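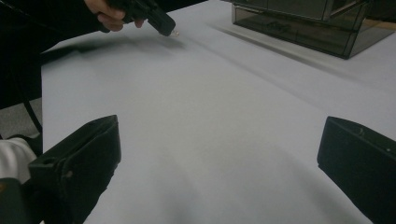

*White top, smoked acrylic box, and a good deal of space left over.*

# Leave the middle of the table alone

17 Jan 2025

I think most shared tables have too much on them, and that the fix is cheaper than people expect. Put a plain white board on top, keep one box on it at most, and leave the rest clear.

I came to this view at Olska, where I rent a desk. Until December our big table was bare wood, and it collected things. Mugs, chargers, post for people who had moved out. Anyone who wanted to work there first had to push a heap to one end, and the next person pushed it back again.

Then we bought a white board from Kirkow, cut to size, for £113. The wood underneath was sound and I was against covering it. I was wrong about that. A small screw or a bit of clear tape disappears on wood grain. On white you see it straight away, and you see crumbs too, so they get wiped up.

White does have faults. It shows shadows, and under a strong lamp it can be tiring to look at for a whole afternoon. It also marks. I would still take it over dark wood for any sort of close work with the hands.
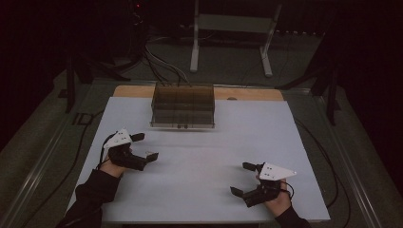 The box matters as much as the board. People like solid boxes with lids, as they hide a mess, and that is my objection to them. A solid box fills up and stays full. With see-through sides, even tinted ones, you can tell at a glance if it needs sorting out. I'd put it at the far edge, where your arms don't go, and I wouldn't mind if it stood empty most of the week.

Cables should go off the back. If the table has a hole for them, use it.

The usual answer to clutter is more storage. Balogun sells a desktop set with 52 compartments for £197, and the Mulo office upstairs bought 2 of them. Their table now has no room to open a newspaper.

We have kept ours clear for a month, with a few lapses. The mugs have moved to the windowsill, and I have no plan for the windowsill yet.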